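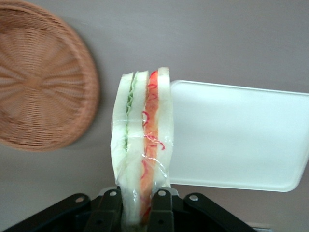
Figure 1. Wrist camera view, wrapped sandwich held at the base.

Snack Counter Project, Final Report
Team Cludgate: Ohemaa Kpodo, Kwok-wai Poon, Noemi Gatti
Submitted 11/11/20

1. How we got to sandwiches

When our team signed up for the robotics project course we had big ideas (Kwok-wai wanted to do laundry, and he still brings it up), but our instructor, Seidu Zakaria, asked us to pick something we could try again and again in one afternoon without cleaning up for an hour afterward. So we settled on a small shop counter. The job is to pick up what a customer would ask for and put it where it belongs, using two arms, and we called the whole thing Cludgate after the folder name Noemi typed on the very first evening and never got around to changing.

We figured the sandwich would be the easy one. It is light, it stands up by itself, and it has nice flat sides. Well! Soft bread gives way long before the fingers have a good hold, and the wrap is shiny and wrinkled and looks different every time you turn it. Most of our semester went into that one item, and we ended up very fond of it.

2. The grip

Our first program closed the fingers all the way, the same as we did for boxes and jars, and you can guess what happened to lunch. After that we tried a fixed opening, which worked for one sandwich and then failed for the next one, because they are simply not all the same thickness. What we use now is slower. The fingers close in small steps, and the program stops when the motor current starts to climb. We also moved the grasp point down toward the base. The bread does still get squeezed a bit down there, as Figure 1 shows, but the filling higher up keeps its shape, and we decided we could live with that.

Over the whole project we logged 532 grasp attempts on the sandwich alone. Noemi kept the log by hand in a notebook for the first part, and we are grateful to her for typing it all in later, over what was supposed to be a free weekend.

3. The counter layout

We spent longer on the layout than we had planned. The sandwich goes on the cream tray in the middle, with plenty of bare table on both sides so that an arm can come in low without knocking anything over. The round basket sits off to one side. The clear stand with the jars and candy bars was Ohemaa's idea, and it made things harder in a good way, as clear plastic is tough for the cameras and the steps are not level with each other. The bottle rack stays at the back, where we had the fewest accidents.

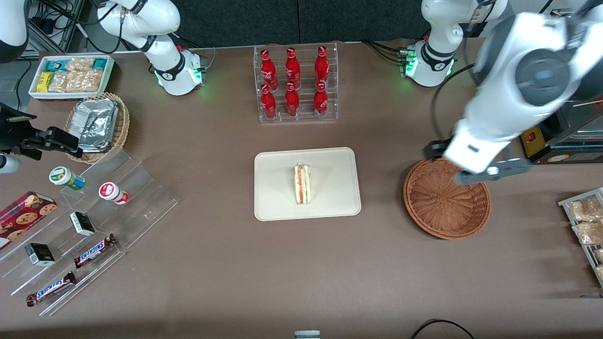

Shaohua Tan asked after our midterm talk whether we had only taught the arms one table by heart, and whether moving the tray by the width of a hand would break everything. It was a fair question, and at the time the answer was yes. We went back and began shifting the tray and the basket a little before every run, which was tedious, but the later versions got much better at finding the sandwich wherever it had ended up.

4. What we would still like to do

Handing an item from one arm to the other is only half finished, and it works best with boxes. We would also like to try the bags of baked goods, which sag in ways we don't yet know how to plan for. Our code and notes are in the course folder under Cludgate, and the next team is very welcome to all of it, including the long list of things that didn't work. Please read the page on cable routing before you move the bases!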